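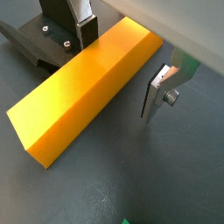 *Long block, yellow-orange, on the gray table. Hisdale set.*

# Hisdale blocks - notes and card

Block photos and the sheet that goes with them. Started as a list of what was in the bins, got bigger. Maintained by Priit Kivi, mostly on Saturday.

## What's in here

- `photos/` - 3385 pictures, jpg
- `blocks.csv` - one row per block, 401 rows
- `layouts.csv` - 61 table layouts, which block went where
- `old/` - the Mushi sheets, before the renaming. Don't use, kept so old links work

Blocks come from 4 bins. Bin name is the first part of the block ID:

| bin | what | state |
|---|---|---|
| asel | long bars, plain | done |
| wornik | short bars and cubes | done |
| mushi | arches, half rounds | rechecking colors |
| odd | anything else | a mess |

## Columns in blocks.csv

- `id` - bin plus number, e.g. `asel-017`
- `shape` - bar, cube, arch, half, wedge, other
- `color` - one word, see below
- `long_side`, `short_side` - in mm, measured with a ruler, so don't expect much past the whole number
- `marks` - dents, pen, chewed corners. Blank means I didn't write anything down, NOT that the block is clean
- `pair` - ID of a matching block if there is one

## Colors

The biggest headache. Yellow and orange especially. The bar in the top picture is bright lemon on its top face and a deep orange down the long side, same block, same light. Depending on which face you look at you'd file it twice.

Rule for now: go by the top face if the block is lying flat. If you really can't pick, put `yellow-orange`. It's an allowed value. Please don't invent new ones, I had to merge `mustard`, `gold` and `sunny` by hand last time.

Older rows in mushi were done by side face. Fixing these slowly.

## Table

Dark slate-gray top, matte. Has scuffs and light scratches and a few pale specks of dust. They're table marks, not block marks - several people have logged them under `marks` allready. Check a second photo before you write a scratch down.

Shadows are soft. If you're tracing outlines, stay on the block's crisp edge and leave the shadow out.

## Layouts

Position is the middle of the block, angle is the long side against the front edge of the table. Diagonal ones are fine, no need to square them up. A block partly hidden in a photo still gets its full row in layouts, with `hidden` set to `y`.

Cubes get angle 0 whatever they're doing.

## Known problems

- `wornik-08` and `wornik-80` swapped in some file names
- a few rows in asel have long and short side reversed. If long is smaller than short, swap them
- color spelled `grey` and `gray` both, searching for one misses the other
- odd bin has no `pair` values at all
- layouts saved before September have no `hidden` column

## Adding blocks

1. Next free number in the bin
2. Measure, fill the row
3. At least two photos, block lying flat in one of them
4. Run `check.py`, fix what it yells about
5. Send it over with the bin name in the title

One bin per change please. Mixed ones take me forever to read thru.

## To do

- finish mushi colors
- split up odd
- weights? Have a kitchen scale, haven't started

Questions to Priit, open an issue with the block ID in it.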